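Darunari Community Learning Fund
Second progress report, Linari Adult Learning Centre
Submitted by Violeta Riquelme, centre manager
Monday, April 15, 2024

Enrolment
Since the first report 246 adults have enrolled on at least one course, against a target for the whole year of 399. English and maths remain the largest group. Evening book-keeping filled within a week and we now keep a waiting list. Daytime sewing has been slow to fill and we have moved it to an earlier start, after the school run.

Drop-out in the first month is still higher than we would like, mainly among learners on shift work. We have begun letting people swap between the Tuesday and evening groups without filling in a new form. Tutors report that this is helping, but we do not yet have a full term of registers to compare.

Building
The Renaud Street rooms came into use in February. The heating has been repaired twice and the landlord has agreed to replace the pump. The ramp at the side door is finished and has been signed off. We still need a second accessible toilet on the upper floor, and a quote for this is attached as Annex B.

Furniture for the ground-floor rooms was bought under the equipment heading. We chose plain desks that two people can carry, as the rooms are used for different classes during the day.

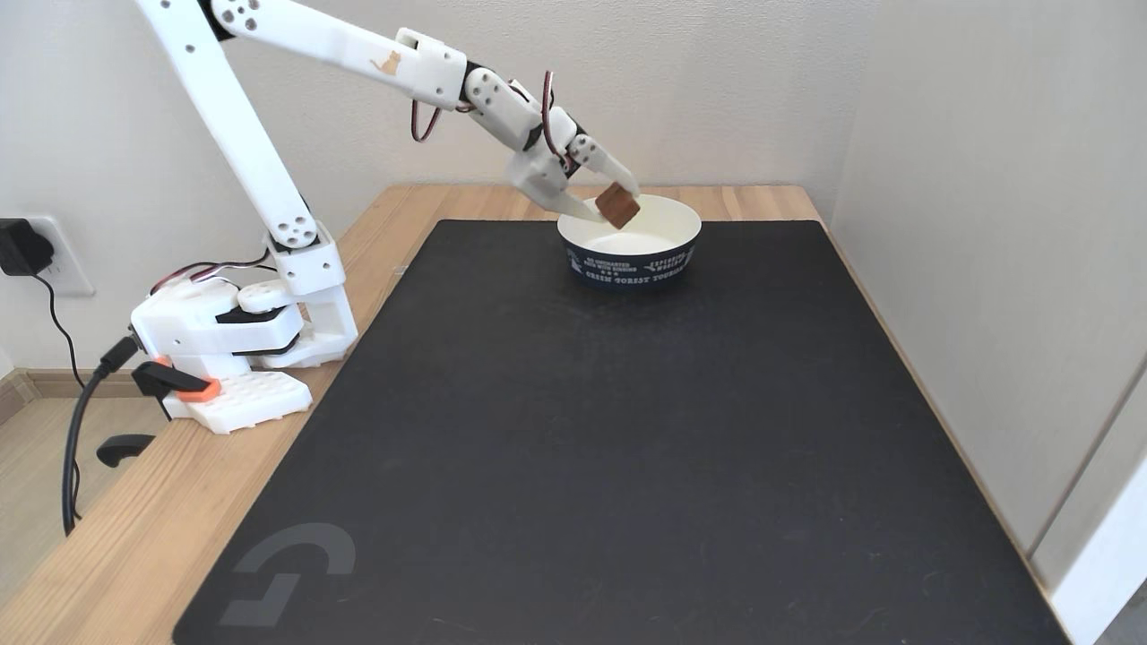

One of the desks at Renaud Street, with a small robotic arm holding a cube near a paper bowl.

Childcare
The crèche runs on three mornings. It has 40 registered children, though never all at one session. One member of staff left in January and the post was filled after a gap of five weeks, during which we closed the crèche on one of the three mornings. Parents were told by letter and text message.

Spending
Spending is in line with the agreed budget except for heating and course books. Books came in £1,583 over, as the exam board changed the set text for the English course after we had ordered. We ask the Fund's permission to cover this from the unspent travel line. The new Jillix booking system cost slightly less than planned and staff now use it for all enrolments.

Next period
Exams take place in May. Before then we will run extra maths sessions for learners who missed classes over the winter. We will also interview for a part-time adviser and send the Fund the results of the learner survey, which closes at the end of this month.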